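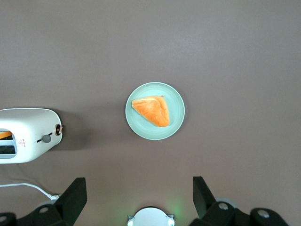

Go slower than you think you need to, Reiko Fujimoto told her, and then go slower than that, and when you want to scratch your nose, let go of the handles first.

Dell laughed, but she set her coffee down on the floor where she couldn't kick it and wrapped her fingers around the handles again. They were warm from Reiko's hands, worn smooth on the insides, and they weighed almost nothing. Whatever she did with them, the arm across the room did too, a hair later, like a polite child copying a grownup at a wedding.

She had baked for 30 years before she came to Tilto. She had started in her aunt's kitchen and ended up in the back of a place on the Vastside road that sold more bread before seven in the morning than most people eat in a year, and when her knees finally had their say about the concrete floor, she answered an ad that asked for patient people with good hands. She had expected to be packing boxes. Instead she had been given a chair with a cushion, a screen, and a toaster.

"It looks so easy on the screen," she said. "There's the bread, there's the plate. I could do this in my sleep."

"You could," said Reiko. "That's the trouble. You've done it so many times you don't know how you do it anymore. Takagi was the same way with folding towels. He got so mad at a washcloth he had to go walk around the parking lot."

Dell brought the fingers in toward the toaster, one black tip on each side of the slice still waiting in its slot, and squeezed. She felt nothing at all, of course, and that was what threw her. In the bakery she had known bread through her fingertips — whether it would give, whether it would tear, whether it had been hurried — and here she had only her eyes. She squeezed a little more to be sure. The slice tipped, slid, and settled back down at an angle, looking rather pleased with itself.

"Well, shoot," said Dell.

"Keep it," said Reiko. "Keep going from there. Don't start over."

"But I messed it up."

"You did, and now you get to show it what a person does next. If every one of our 200 runs is perfect, then the first time a slice goes crooked in somebody's kitchen the poor thing won't have any idea in the world what to do about it."

Dell thought about that for a while. She thought about her aunt, who had never once taken the dough away from her, even on the morning she'd left out the salt, and who used to stand there at the end of the table with her arms folded, humming, while Dell worked out for herself what had gone wrong. It had driven her half crazy at fourteen. She had hummed over other people's dough ever since, in a good many kitchens, and she supposed she had picked it up the same way she had picked up everything else, by standing near it long enough.

So she opened the fingers and backed off. She turned her wrist a little and watched the arm turn its wrist, and she came in again lower, where the crust was firmer. She waited a breath before closing. Then she closed just until the slice stopped moving, and lifted, and it came up out of the slot as nicely as you please.

"There," said Reiko, very quietly, as if there were a bird on the windowsill.

Over the table it went, and Dell found that she was leaning in her chair, the way you lean when somebody else is driving. She lowered the slice toward the green plate, and when it was nearly touching, she opened her hands. It didn't drop. It only arrived.

Reiko reached over and pressed the key that saved the run, and wrote 140 in her notebook in small square figures.

"Again?" said Dell.

"Whenever you're ready. You were humming, by the way."

"Does it pick that up?"

"No, just the hands," said Reiko, and she pulled her own chair in closer and went to get the bread.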